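Sorting Small Electrical Parts at Home: Your Questions Answered

Since we put up our page on clearing out the hardware drawer, the letters have kept coming, and I do love getting them. I've gathered up the ones that turn up most often. If yours isn't covered, write to me at the Nesel shop and I'll do my best, though June is always a slow month for replies. Aurelia Wallner

Where should I start if everything is in one big jumble?

Tip out a small handful onto a clear table and leave the rest in the drawer. I know it's tempting to pour out the lot (I did it myself, with a coffee can of my mother's that held 196 pieces, and we ate supper standing up). A dozen or so pieces at a time is plenty, and you'll feel you're getting somewhere.

Do I need special containers?

Not at all! Shallow plastic trays with a raised rim are my favorite, one on each side of you, with the parts in the middle. Pick two different colors, say green and blue, so you always remember which is which when the phone rings and you wander off.
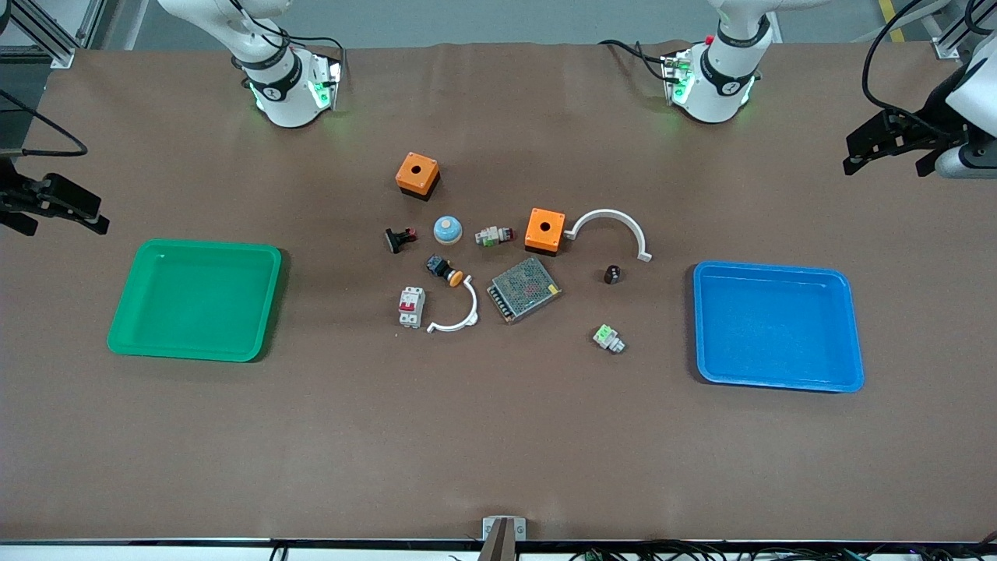 A plain, dull tabletop helps too. Shiny surfaces throw the light back at you, and small fittings have a way of vanishing into the glare. If your table is glossy or you're fond of the finish, lay down a plain cloth or a big sheet of brown paper.

What goes in which tray?

That's up to you, and any rule is fine so long as it's simple. I use one tray for pieces I can name and the other for pieces I can't. My sister-in-law Roswitha goes by keep and give away, and she gets through a drawer much faster than I do.

Can I reuse old electrical fittings?

If a piece is cracked, scorched or has bare metal showing where it shouldn't, please don't. Take it to your local recycling point. For anything that will be wired into the house, ask an electrician first.

How do I store everything once it's sorted?

Small lidded boxes or jars, labeled on the front as well as the top. We carry the Fatholm drawer unit, item 2385, and replacement labels are item 93. Clean jam jars do the job nicely, too, and you get to eat the jam.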